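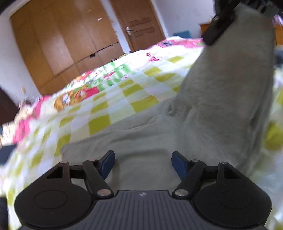

Photo: Tineke Kuipers

Home | Ask | Browse topics | House and Garden | Sign in

Water bill has more than doubled, how do I find out where it's going?

Asked by Tineke Kuipers, Cetcombe
April

We are on a water meter and get a bill every six months. The last one was £157, which is normal for us. The new one is £392. There are two adults in the house, we haven't had anyone staying and we didn't fill a pool or anything like that. The garden hose has been in the shed since the autumn.

The bill says it is an actual reading and not an estimate. I went out and lifted the lid to check and the meter said 3,890, so slightly higher than the figure on the bill, as you'd expect a couple of weeks later. The serial number matches too.

I have looked under the kitchen sink, behind the washing machine and under the bath (there is a panel that comes off). No water anywhere. Pressure seems the same as always. The meter is in the pavement by the gate and the house is set well back, with around 50 metres of pipe between the two, most of it under the drive and then a bit of lawn.

Do I ring the water company first or a plumber? I don't want to pay a call-out if it is something I can check myself. We also have a water softener in the utility room, a Tenden, put in by the previous owners. I put salt in it and otherwise leave it alone.

3 answers

Answer by Hemant Pathak
Marked as helpful

Do the checks yourself first. They cost nothing and whoever you ring will ask for the results anyway.

Start with an overnight reading. Last thing at night, when everyone has finished in the bathroom, write down all the digits on the meter. On most domestic meters the black ones are cubic metres and the red ones are parts of a cubic metre, so you need the red ones as well. Put the softener on bypass, don't set the dishwasher or washing machine on a timer, and don't flush. Read it again first thing in the morning. If it has moved, water is going somewhere.

Next, find your inside stop tap, usually under the kitchen sink or where the pipe comes up through the floor. Turn it off fully and open the kitchen cold tap to make sure it runs dry. If it keeps running, the stop tap isn't closing and the test won't tell you anything. Assuming it does stop, go out and watch the meter for ten minutes or so.

If the meter still moves with the stop tap shut, the leak is between the meter and the house. If it stays still, the leak is in the house, and the first place I would look is the toilets. A modern dual flush cistern leaks straight down the back of the pan and makes hardly any noise. Dry the back of the pan with toilet paper, lay a fresh dry sheet against it and leave it for an hour or two without flushing. If the sheet is wet the valve is passing. A few drops of food colouring in the cistern does the same job.

A replacement seal is a few pounds. You can change it in half an hour with the water off, but take the old one to the shop with you as there are a lot of sizes.

If it is the underground pipe, ring the water company before you get anyone to dig. The pipe on your side of the meter is normally your responsibility, but many companies will send someone to trace the leak, and many will take something off the bill once it is repaired. They usually want it fixed within a set number of weeks and they want the invoice. Ask what the rules are and write down the name of the person you speak to.

Check your house insurance as well. Look for "trace and access" and "underground services".

Answer by Sem Willems

Prices have gone up a lot this year so that will be part of it. Ours went up too. Compare the cubic metres on the two bills instead of the pounds.

Answer by Đạt Đồng

Agree with Hemant but I wouldn't leave the softener until last. I used to service them. When the drain valve sticks, the unit carries on sending water to the drain after it has finished regenerating, and as it goes down the waste pipe you never see a puddle. I have been to houses where it had been doing that for months.

Find the small drain hose, which will run to a standpipe, a gully outside or sometimes into the washing machine waste. When the softener is just sitting there nothing should be coming out of that hose. If there is a steady trickle, put it on bypass (there will be either one lever or three valves) and the trickle should stop. You can leave it on bypass as long as you like, you will just have hard water.

Check the clock on it too. If there has been a power cut it may be regenerating in the middle of the day. That on its own won't double a bill, but if someone has set it to run every night for a two person house it will be using far more water than it needs to.

While you are outside, have a look at the overflow pipes. If you have a cold tank in the loft and the float valve has gone, the overflow will be dripping down the wall somewhere.

Comments (5)

Tineke Kuipers: Thank you all. Sem, I did compare, it is more than twice the cubic metres. Will do the overnight test tonight.

Tineke Kuipers: Meter had moved by the morning, with the softener on bypass. Stop tap off and it stood still, so it's in the house. Downstairs toilet paper test was dry. Upstairs one was soaked.

Hemant Pathak: That'll be it then. Do another overnight reading after you change the seal in case there is a second one.

Nuria Peñalver: Does the paper test work on an older toilet with a lever handle? Ours hisses for ages after flushing.

Đạt Đồng: Yes, same test. Hissing is more likely the fill valve though. Take the lid off and see if the water is up to the overflow.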